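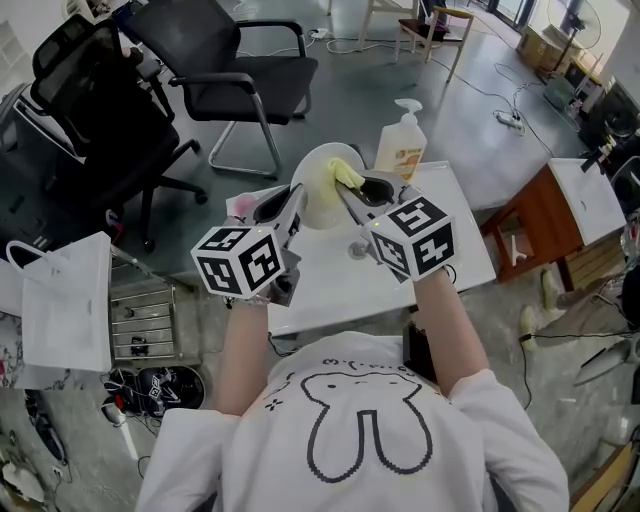
Plate wiping is a hard test for a hand-held gripper. One hand has to keep a rigid, smooth disc upright on its edge while the other presses cloth against it, and the load on both sets of fingers changes with every stroke.

Malcolm Sugden spent most of May comparing two finger designs on this task, the Nanix and the Paltik. Both are long-fingered and both fit the same handle, with a marker cube mounted close to the grip for pose tracking. Each set was run for 1,000 wipes.

The Nanix fingers held the plate better. They lost it 11 times, against 50 for the Paltik set, mostly near the rim. On cloth the order reversed — the Paltik tips are thinner and pick up a single layer without bunching.

Tracking was less settled. Carol Oakley, who processed the recordings at Amport, found that pose error rose whenever one cube turned edge-on to the head camera. A larger cube helped but added weight at the wrist.

Sugden now runs Nanix on the left and Paltik on the right. The next round is 2,000 wipes with the mixed pair, using bowls as well as plates.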